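Sim Grasp Batch Checklist, Kivstead Lab
Inspector: Ghizlane Tawfik. Second reader: Bohdan Didenko. Friday, before the overnight run

1. Emergency stop on the real arm tested, sim host disconnected from it. PASS
Comment: Please keep doing this even when the whole night is sim only!

2. Force limit loaded from the shared config. PASS

3. Random seeds logged for all 3,092 trials. PASS
Comment: Younes found 2 duplicates last month and fixed the script. Lovely work.

4. Failed grasps kept in the dataset. PASS
Comment: 2,780 held, and every one of the others is saved with its contact log.
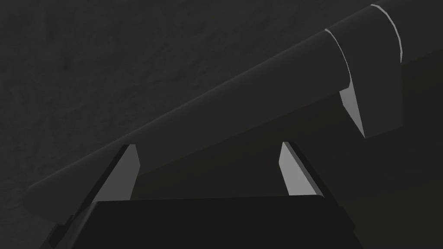

5. Contact check on long cylinders. PASS WITH NOTE
Comment: I'm so pleased with the new scoring method, which rates a grasp before the fingers close. Wide approaches used to get thrown out early, and now they get a fair score. Watch the collar, though. The block hangs down under the body with a squared-off edge, and a finger sliding along the underside could catch it. Siham is adding a clearance term.

6. Low-light renders included. PASS
Comment: Dark part on dark ground is our hardest set, and I'd love 200 more.

7. Transfer to hardware approved. NOT YET
Comment: Waiting on item 5. Quyên has the arm booked in May, and someone must stand at the stop button for the first session.

Open action: Siham, clearance term, then rerun item 5.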